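Lemex Editorial > Catálogo > Realeza y protocolo

Palacio y plató. La televisión en las casas reales europeas
Itziar Vidal

Tapa dura, 300 páginas. Tercera edición, revisada.
Disponible. Ficha actualizada el 9 de septiembre de 2026.

Sinopsis

Una entrevista a un miembro de una familia real se negocia durante meses. Se discute quién pregunta, en qué salón, con qué luz y qué asuntos quedan fuera. Itziar Vidal ha reunido en este libro la historia de esas conversaciones desde la llegada de la televisión a los palacios hasta las plataformas de pago, y lo ha hecho a partir de hemeroteca, programación de las cadenas y entrevistas propias con realizadores, jefes de prensa y antiguos empleados de protocolo.

El volumen se ocupa de los mensajes navideños, las retransmisiones de bodas y funerales, los documentales autorizados y las entrevistas concedidas sin permiso de la casa. A estas últimas dedica el capítulo más largo, con atención a lo que ocurrió después: comunicados, pérdida de patronazgos, cambios de portavoz.

Contenido

El libro se divide en 5 partes:

1. El balcón y la cámara
2. La Navidad en directo
3. Bodas, bautizos y derechos de emisión
4. Hablar sin permiso
5. El comunicado de respuesta

Incluye una cronología con 1.557 entradas, bibliografía e índice onomástico. Las notas van a pie de página en toda la obra, no agrupadas al final como en la primera edición.

Novedades de la tercera edición

Se ha reescrito la parte 4 y se ha ampliado la cronología. Se han corregido las fechas de emisión que varios lectores señalaron como erróneas, casi todas relativas a reposiciones que figuraban como estreno. El prólogo es nuevo. Se ha suprimido el apéndice sobre tratamientos y títulos, que ahora se vende como cuaderno independiente con el nombre de Cuaderno Lastham.

Características

Encuadernación: cartoné con sobrecubierta
Interior: una tinta, con dos pliegos en color
Idioma: español
Colección: Grillunham, número 3
Cinta de registro: sí

Edición digital

Disponible en EPUB, con las notas enlazadas. La cronología se puede consultar por país y por año. No incluye los pliegos en color, cuyos derechos se contrataron solo para papel. La compra del libro impreso no da acceso a la versión digital.

Envíos y devoluciones

Los pedidos se preparan en 3 días laborables. En diciembre el plazo puede ser mayor. Se admiten devoluciones de ejemplares sin usar; los que lleguen con defecto de imprenta se cambian sin coste y basta con enviar una fotografía de la página afectada al servicio de atención al cliente.

Librerías y bibliotecas: los pedidos de varios ejemplares se tramitan a través de la distribuidora Yazıcı, con su descuento habitual.

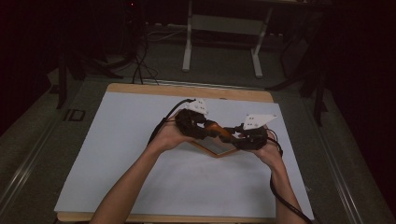
Otros títulos de la colección Grillunham

El portavoz de la Corona
Invitados y ausentes: el protocolo de las bodas reales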